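Search this site
Enter keywords
Go

Print this page | E-mail this page

About Rendale

Posted in May by the Rendale planning office

Rendale prepares equipment plans and budgets for companies that are buying their first robot cell or replacing an old one. We work for the buyer. We do not sell arms, grippers or controllers, and we take no commission from firms that do. Our fee is fixed before work starts and is stated on the first page of the plan.

The company began in Tullivholm as a two-room office that wrote purchase specifications for packing lines. Bin picking now makes up the larger part of the work. Most clients come to us with a supplier quote in hand and want to know what the quote leaves out. The usual answer is fixtures, end-of-arm tooling, spare parts, floor work and staff time.

How a plan is put together

A plan has 2 parts. The first is the parts survey: size, weight, surface and shape of everything the cell is expected to handle, with the awkward items listed separately. The second is the cost sheet, which covers purchase, installation, training and upkeep over the service life the client chooses. Both parts are written so that a purchasing department can send them to bidders without changes.

Before the cost sheet is closed, we ask for a picking trial on a bench. A trial needs bins, a gripper of the general type under review, and a mixed set of items. Bins are clamped to the table. Flat, rounded and irregular shapes go in together, including positions close to a wall, where finger clearance is often the limiting factor. Results go into the plan as recorded, misses included.
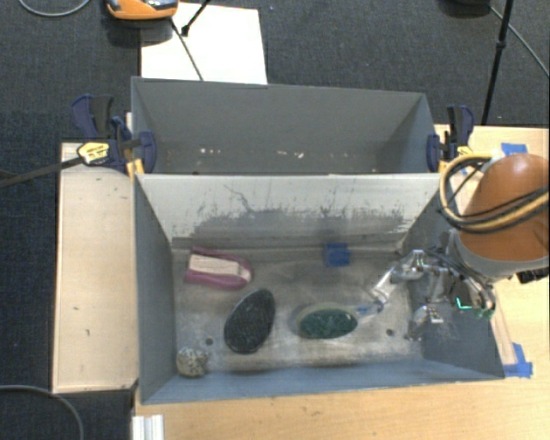 Bench picking with mixed items in a metal bin. A second bin stands directly behind.

Trial findings change budgets more often than catalog figures do. A gripper that suits oval parts in open space may need longer fingers near a bin wall, and longer fingers can mean a larger arm -- or a shallower bin, which costs less. Hose and cable routing is priced as its own line. So is bin wear, where the client's bins are metal and will stay in service.

Plomum

Plomum is our in-house costing workbook. It holds some 200 line items, each marked as required, optional or deferred. Clients receive the completed workbook with the plan and may edit it freely. Deferred items stay visible, so that a second-year request does not come as a surprise to the finance office.

Nam

Nam is the shorter service, for shops planning a single station. It consists of one site visit, one bench trial and a 10-page report. Nam reports do not cover building work or conveyor changes -- those require a full plan.

Requests

Send a parts list, a floor drawing and any quotes already received. Incomplete lists are accepted, but unknown weights should be marked as unknown. Requests are read in the order they arrive, and a written scope with the fixed fee is returned before any visit is booked.

Print this page | E-mail this page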